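Do You Really Need to Wipe Down a Plastic Laundry Basket?

Every cleaning site says weekly. I doubt it. Monthly has been plenty for mine, and I skip the special sprays too.

1. Empty the basket and shake it out over a trash can.
2. Vacuum the holes with the brush tool. Toothpicks are slow and they snap.
3. Mix 6 drops of dish soap into a bowl of warm water. More soap only means more rinsing.
4. Wipe the walls, then go over the rim and under the handle, where lint does collect.
5. Rinse, and let it dry upside down until Saturday's wash.

Vinegar soaks? I tried one in May and saw no difference.

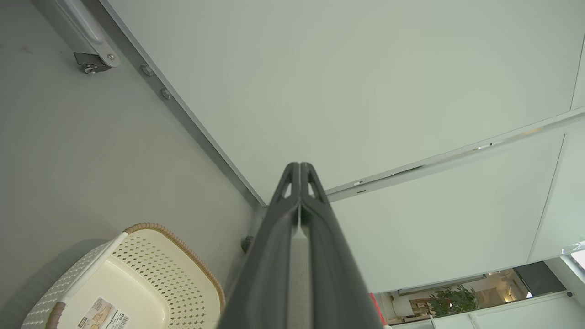 Cream plastic basket with diamond-shaped holes and a brown rim.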